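Fernetti Lab Course: Robot Software
Unit 3: Grasp state and regrasp planning for ring-and-plate assemblies

Reading before Wednesday: the Pradum planner guide, sections on grasp state and handover. Bring a laptop with the Wilitness log viewer installed.

1. The task

Key rings are a useful case because the object in the fingers is only a small part of what moves. A planner that models the payload as a single rigid body will produce collision checks that are wrong as soon as the wrist turns. In our cell the arm holds one split ring, and a steel plate, a spring and further rings hang from it or lie against it. 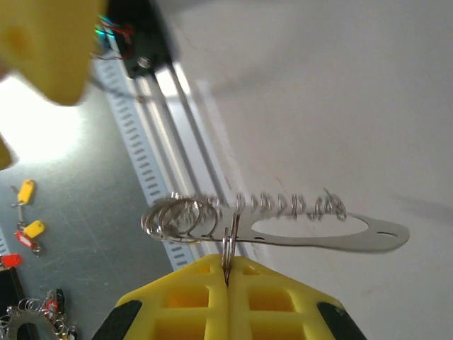

The Pradum scene graph therefore stores the assembly as a tree. The held ring is the root and is fixed to the gripper frame. The plate is a child with a free rotation about the contact with the ring. Loose rings are not given joints; they are covered by a swept volume attached to the plate, padded on the side facing the table.

2. Perception

Thin polished wire is hard for depth sensing. The Trujillo segmenter works on color images only and returns a mask and a confidence for each part class (ring, plate, tag, spring). It was fine-tuned on 308 labeled wrist views and tested on a further 343. Most of the errors in the test set were rings merged into one mask where they overlap.

Motion blur lowers confidence on hanging parts before it affects the fingers. Do not read plate pose while the wrist speed is above the limit set in the config file. Wait for the settle flag, then take the median of 3 consecutive estimates.

3. Two grippers in one workspace

When the second gripper approaches, its open fingers enter the camera view of the first and can hide the target. The segmenter masks both grippers out using forward kinematics before it looks for rings.

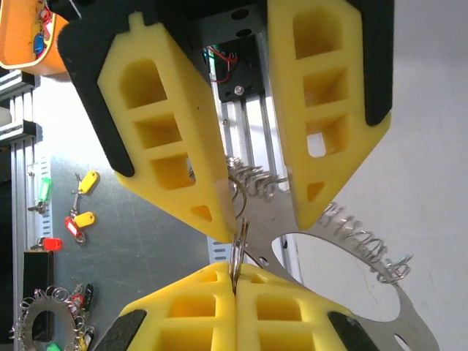

Handover is written as a state machine: HOLD, APPROACH, ALIGN, CLOSE, VERIFY, RELEASE. The holding gripper stays under position control through CLOSE and becomes compliant in VERIFY. RELEASE requires finger-width readings from both sides to fall within the ring thickness band. If either reading is out of band, the receiving gripper opens and the machine returns to ALIGN.

4. Lab exercise

a. Load the sample log and plot finger width against state.
b. Find the first transition from VERIFY back to ALIGN and state which reading caused it.
c. Increase the swept-volume padding until the planner can no longer find an approach. Report the value.
d. Submit the plots and the edited config file through the course page.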